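On keeping a shared workshop through the winter

Monday, March 1, 2021

It has been some time since the last entry on these pages, and several members have asked for a fuller account of how the building has been managed during the closed months. The following is a personal record and should be read as such. The formal report will be issued with the accounts in July.

The workshop at Traninton occupies the ground floor of a former seed warehouse. It was let to the society on the understanding that the tenants would keep the interior in fair order, and the lease is quite particular on the matter of damp. When the building is in daily use, the damp is hardly noticed. People come and go, doors are opened, the stove is lit by nine and the air moves. A building left shut behaves differently. By the second week of January there was a grey bloom along the skirting in the pottery store, and the cardboard in which the glazes are kept had gone soft at the corners.

The first measure was ventilation. It had been our habit to close every window on leaving, and this habit was given up with some reluctance. The two high windows on the yard side are now left on the latch day and night. The heating is set low and left constant, where before it was turned up hard for an hour on each visit. The bill for the quarter came to 400 pounds, a little under the figure for the same quarter last year, and the pottery store has been dry since the middle of the month.

The second measure was a proper cleaning schedule. A shared room is commonly cleaned in the places where people stand and neglected everywhere else. The benches at Traninton have always been wiped down after each session. The tops of the cupboards, the backs of the sinks and the ledge above the kiln room door had not been touched for years, and 50 cloths were used up in the first two visits alone.

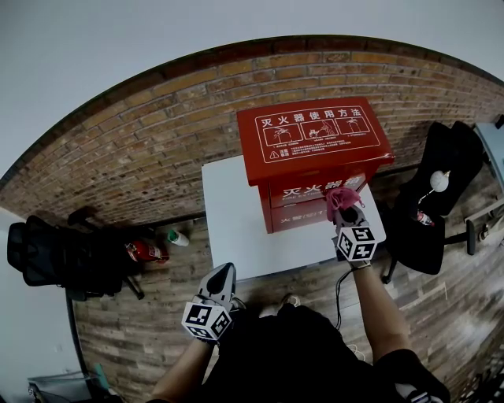
Premises and Equipment Group, Traninton Craft Society

The schedule itself is a single sheet, pinned inside the door. It is divided by room and by week, and each line is to be initialled on completion. An earlier version divided the work by person, and it failed within a month. Members would exchange duties by telephone and the sheet was never altered to match, so that it could not be established whether the drains had been cleared or merely promised.

Some remarks on materials may be of use to other societies in a similar position. Plain water and a soft cloth are sufficient for painted metal. Strong cleaners leave a dull patch on it, and one of our older cupboards carries such a patch to this day. Brick should be brushed dry and never washed in cold weather. Wooden floors should be swept before they are mopped, and the mop should be wrung out until it no longer drips. The clay dust in the pottery is a separate matter. It must not be swept dry under any circumstances, and the notice to that effect has been moved to eye level.

The looms presented the greatest difficulty. The large floor loom, a Cunow, was given to the society in the year we took the lease and has never been moved. Its frame had taken up moisture and the treadles were stiff. It was left alone for three weeks with the heating steady, and the movement has largely returned. The two smaller looms from Clitano were taken apart, wiped and stored flat under sheets. The reeds showed a little rust near the ends – it came away with fine wire wool and a trace of oil – and they have been wrapped in paper.

The library deserves a paragraph of its own. The catalogue stands at 1,758 items, a number which includes pamphlets and pattern sheets. The lower shelves were emptied and the books stood upright on the tables with their pages slightly fanned. Only the Živković pattern folios gave real cause for concern, as the first of them had begun to stick along the inner margin. They have been interleaved with plain paper and will remain off loan until the summer. Members holding other volumes at home are asked to keep them for the present and not to post them back.

A sum of 200 pounds has been set aside for a small dehumidifier in the pottery store. Opinions differ as to whether it is needed now that the windows are left on the latch, and the purchase has been deferred until we have seen a wet spring. I should be glad to hear from any reader who has run one in an unheated room, particularly on the question of noise.

The yard gutter is still leaking at the joint nearest the gate. The landlord was informed in writing and has acknowledged the letter. Until the repair is made, a bucket stands beneath it, and whoever visits next is asked to empty it.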